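3.2 Surface finish and perceived glare in furnished rooms

Glare studies in offices usually treat the desk as a single diffuse reflector with one reflectance value. That treatment is adequate for painted or linoleum tops. It is less adequate for clear-finished wood, where part of the incoming light is returned in a narrow lobe and the rest is scattered by the wood beneath the coating. The two parts behave differently as the viewer moves, and a luminance value taken from one seat does not transfer to the next seat.

Earlier work at the Edmont site assumed a fixed specular share for all wooden tops. Guerra's field notes, dated 10/21/22, already record a problem with this. Readings taken at sitting height and at standing height over the same spot did not agree, and the gap was larger than the stated error of the meter. Adalberto Guerra attributed the gap to the coating. We reached the same view after ruling out drift in the lamps, which had been run in before the first session and were logged through the day.

Three terms are used below. Sheen is the visible brightness of the coating away from the mirror direction. A reflected patch is the bright area formed when a window or luminaire is seen in the coating near the mirror direction. Body color is the color of the wood as seen through the coating, with neither sheen nor patch present. In practice, body color can be observed only over part of a top at any one time, and the part changes with the viewer.

For tops made of joined staves there is a further complication. Neighboring staves differ in body color, and a meter with a wide acceptance angle averages across several of them. This is harmless when the average is what is wanted. It becomes a source of error when the same meter is used closer in, where one light or one dark stave can fill the whole measuring field. Repeat readings must then be taken at marked points, or the spread between staves will be mistaken for a spread in the lighting. Figure 4 shows clear differences in sheen and reflected patches on light wooden surfaces. 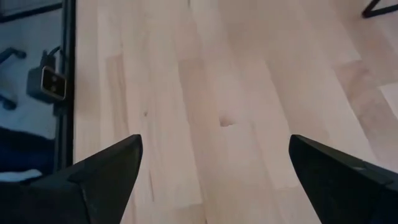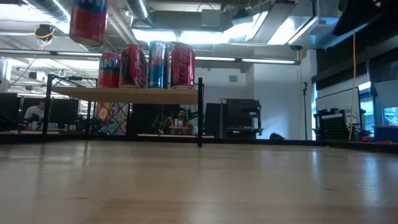
Figure 4. Reflections on light wooden tabletops. First view: joined staves with a faint, cooler sheen in the upper middle part. Second view: glossy surface with a bright bluish-white reflection near the right side and a narrower white streak to its left.

The cooler tint of a reflection against warm wood has a simple origin. Light returned by the coating keeps the color of the source, while light returned by the wood is filtered by it and shifts toward yellow and red. A neutral or slightly blue source will therefore read as distinctly blue against the surrounding surface. Subjects tend to describe such patches as brighter than a yellow patch of equal luminance -- an effect large enough in our pilot to change the order in which two rooms were ranked. We report luminance and chromaticity together for this reason.

3.3 Sample preparation

Test panels were cut from stock supplied by Fakerell and finished with two coatings, referred to here by their trade names, Pacheco and Utent. Both are clear and water-based. Each panel was sanded, wiped, coated twice, and left to cure flat in a closed room. Panels with visible dust or runs were rejected before measurement. No attempt was made to match staves by color, and the order in which they came from the supplier was kept.

Half of the panels in each group were then abraded under a weighted felt pad for 3,000 strokes. The stroke count was chosen to give a visible loss of gloss without cutting through to the wood. The pad was replaced after each panel. The other half were stored wrapped and in the dark, and were measured on the same days as the abraded panels so that any change due to age alone would appear in both.

3.4 Measurement

Luminance was measured at 5 viewing angles with a tripod-mounted spot meter. The source was a diffusing panel held at 3,000 lux on the sample plane, checked before and after each run. Stray light was controlled with black cloth on three sides of the bench. Readings taken with the cloth removed are not used in the analysis but are kept in the data set, as they give some idea of the size of the error to be expected in an ordinary room.

The meter was aimed at a marked point in the middle of one stave. It was then moved across the seam to the next stave and the reading repeated. Where a butt joint fell inside the measuring field, the point was shifted along the stave until the joint was clear of it. Joints were found to matter more than seams. Coating tends to collect at the end grain, and the small ridge that forms there throws a thin highlight that can dominate a narrow field.

Gloss was also recorded with a hand-held glossmeter, along the grain and across it. Readings along the grain were higher on nearly every panel. Of the panels retained after inspection, 77 had a full set of readings at all angles and in both directions, and the results in Section 4 are restricted to these. The incomplete sets came mainly from the first week in September, when the angle stop on the meter arm was found to be loose.

3.5 Sources of error

The largest single error is in viewing angle. Near the mirror direction the luminance of a coated panel changes steeply, and a small error in the arm setting produces a large error in the reading. Away from the mirror direction the same error is negligible. Error bars are accordingly given per angle and not pooled.

A second error arises from panel flatness. Wide panels cup slightly with changes in humidity, which tilts the outer staves relative to the center. The tilt was measured with a straightedge and feeler gauge at the start of each run -- panels outside tolerance were set aside and measured again after they had settled. Cupping in furnished rooms will be more severe than this, and the model in Section 4 includes a tilt term that can be set for each stave separately.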